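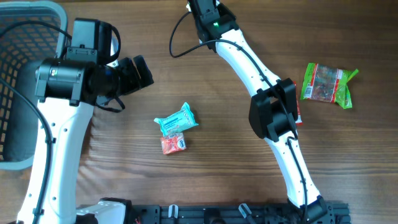
Mesa de madera y cesta de plástico gris, sala 2.

Lista de comprobación de orden y limpieza, edificio Kolness
Revisión: Meron Wolde
Fecha: 1 de enero de 2021

1. Salidas y pasillos
Puerta principal abre sin llave desde dentro: SÍ
Pasillo del almacén despejado: NO
Comentario: dos palés apoyados contra la barra antipánico. Retirados en el momento. Ya se anotó lo mismo en octubre.

2. Extintores
Precinto y manómetro: SÍ
Señal visible desde la entrada: NO
Comentario: el extintor 164 sigue detrás de la hoja de la puerta cuando esta queda abierta. Mover el soporte al otro lado del marco. Pedido hecho a Pleltow, sin fecha de entrega.

3. Instalación eléctrica
Cuadro cerrado y rotulado: SÍ
Diferencial probado con el botón: SÍ
Regletas encadenadas: SÍ, en la cocina
Comentario: hervidor y microondas en la misma regleta. Desenchufar el hervidor hasta que Yilma ponga la toma nueva.

4. Mesas y superficies
Cantos sin astillas: SÍ
Envases fuera de las mesas al cerrar: pendiente de comprobar al cierre

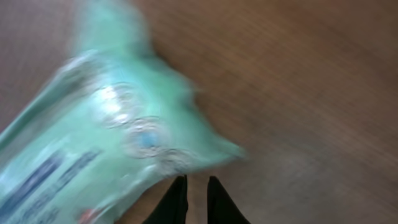
Los residuos siguen siendo el punto flojo de la planta. El contenedor de envases se vacía tarde y lo que no cabe acaba en el suelo, junto a la escalera. El film brillante y arrugado, como el del paquete verde menta sobre la madera, resbala mucho si se pisa, y debe ir directo al contenedor en cuanto quede vacío. Falta también la tapa del cubo de orgánicos.

5. Escaleras y suelos
Banda antideslizante en todos los peldaños: NO
Pasamanos firme: SÍ
Comentario: se levanta la banda del último tramo. Hacen falta más de 50 metros de repuesto si se cambia entera. Referencia 473 del catálogo de Fatgate.

6. Botiquín
Contenido según la hoja interior: NO
Comentario: faltan gasas y suero. Las tiritas están caducadas.

Resultado: apto con correcciones. Los puntos 1 y 3 se vuelven a mirar antes de abrir al público. El resto, en la próxima revisión.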